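Spent part of Friday sorting out the snack table at Unstead. It had been bothering me since January. Short thread on what I changed.

The old setup was one big bowl with everything thrown in. Chips on top, granola bars at the bottom, crumbs all over. People dug through it and then left the empty bags in with the full ones.

First change: paper. I bought a 30 inch wide roll of plain white from Pliltik, 200 feet for the roll. One sheet covers most of the table top and leaves a bit of wood showing at the far edge. I'm fine with that.

Second change: trays with compartments in place of the bowl. Cream plastic, open top. The bigger bags go in the back section, standing up so the top clears the rim and you can grab it. The shallow front section is for small stuff.

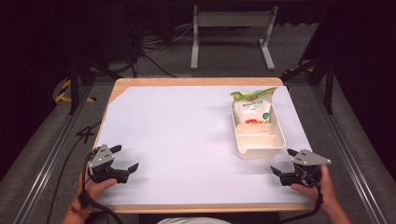 Do you have to tape the paper down?
A flat sheet stays put on its own once there is a tray on it, but if yours came off a tight roll, put a strip of tape under each corner.

I tried the tray the other way around too, with the tall section facing the person at the table. It doesn't work as well. The bags hide whatever is in the shallow part and you end up reaching over them.

Bags lean better than they stand. Set the bottom seam a little forward and let the top rest on the back wall. If you try to make them stand straight they slump over the partition.

One tray per table is enough for us. I had two out for a day and the second one filled up with pens and receipts.

On the paper — get the uncoated kind. I used a glossy sheet from Wyss before this and the trays slid on it every time somebody bumped the table. Plain matte white is cheaper anyway.

White also makes it easy to tell when the sheet needs changing. Brown paper hides crumbs and grease until your sleeve finds them.
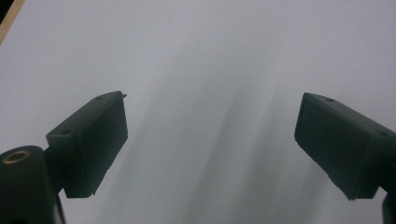
Plain white, table prep at Unstead, March 2026

Still to do: labels for the compartments, and a separate bin for empties so they stop going back in the tray. I have 135 blank labels left over from the Sodunside move, so I won't be buying any.

Will post the label layout next week if anyone wants it.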